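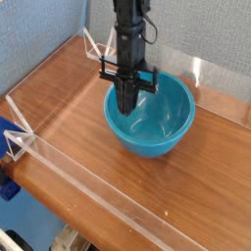 Figure 1. The turquoise bowl on the wooden tabletop.

Reading time: 2 minutes

The aim of this project was to compare bowl shapes for use in the Drerton teaching kitchen. Deep bowls were preferred to shallow ones in 20 of 24 student responses.
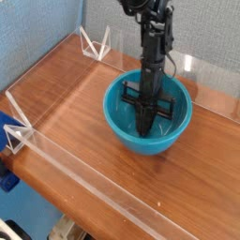
Glare on glossy inner surfaces was noted as a drawback — several respondents found it distracting under ceiling lights. The tabletop finish had the same fault, and crumbs were easily overlooked on it. A matte mat is recommended for November.

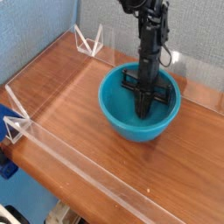
Further work should include a second color and a smaller size.

Comments

Dörte Buschmann: Were the Sillis bowls included?

Benedikt Buschmann: No, they arrived after the survey closed.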